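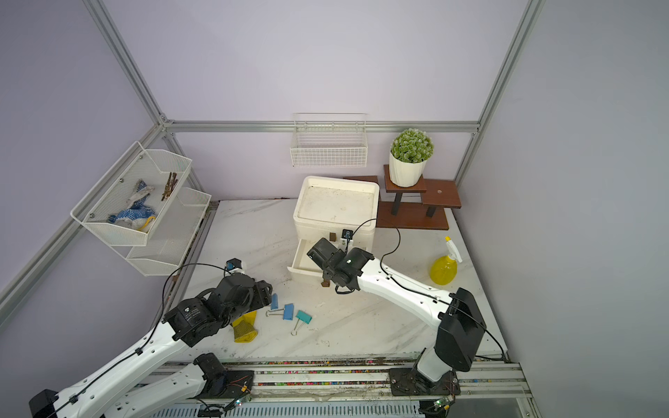
*The glove shelf, left wall, and the succulent, back wall.*

Last touched 14th May, mostly to fix the table of columns, which had drifted away from what is in the files.

# Tollo Sessions Index

Hello, and thank you for stopping by! This is a hand-typed listing of the hip-hop and electro twelve-inches that came out on Tollo and its little sister label, Conlow, along with whatever I could find out about who played, rapped, scratched or simply hung around at the sessions. It began as a text file I kept for myself while I was trying to work out which of my own records were first pressings, and it got away from me, as these things do.

There are 611 rows in the main file at the moment. Each row is one track on one side of one record, so a single with a vocal, a dub and an instrumental takes up three rows. I know some people would like one row per record (Gijs Boersma has written to me more than once, always very kindly) and you can get that by grouping on `cat_no`.

## What's in the folder

- `tracks.csv` – the main listing
- `people.csv` – names, nicknames and the spellings used on the labels
- `matrix_notes.md` – run-out groove scribbles, copied as they look on my copies
- `unsure/` – things I have been told but can't back up yet

## Columns in `tracks.csv`

| Column | What it holds |
|---|---|
| `cat_no` | Catalog number as printed on the label |
| `side` | A or B, and AA where the label says so |
| `title` | Title as printed, misspellings and all |
| `artist` | Artist as printed |
| `credit_id` | Points to a row in `people.csv` |
| `studio` | Trunness, Stüber or blank |
| `bpm` | Measured by tapping along, see below |
| `source` | `label`, `sleeve`, `interview` or `letter` |

A blank `studio` means I don't know. Please don't fill it in with Trunness on the grounds that most of them were cut there. I did that myself for a whole winter and have been undoing it ever since.

## About the tempos

I tap along to the record on a turntable with the pitch set at zero and write down what I get, then do it again another day. If the two numbers are more than 2 apart I leave the field empty until I have time for another go. Anything under 90 deserves a second look, because a few of the slower tracks could fairly be counted at double speed, and I haven't been as steady about that as I should have been.

## Where the information comes from

Labels and sleeves first, always. After that come the letters and long phone calls with Bahman Bakhtiari, who ran the tape machine at Stüber and has been more patient with my questions than I had any right to expect. He remembers drum machines better than people, so if a row says `interview` and the credit is a singer, treat it gently. When his memory and the label disagree, the label goes in `tracks.csv` and his version goes in `unsure/`.

## Known problems

- Conlow used the same catalog number for 4 different records. I've added a small letter at the end (`a` to `d`), which you won't find on the labels themselves.
- Accents are missing from some names in `people.csv`. Stüber is right everywhere, I think.
- The promo-only pressings are thin. I own very few of them.

## Using it and sending fixes

Use it for whatever you like: radio shows, liner notes, arguing with your brother. A mention is lovely but not required. If you have a correction, a photo of the label helps a great deal, and both sides if you can manage it. I go through the mail slowly, and the next proper update will be in July.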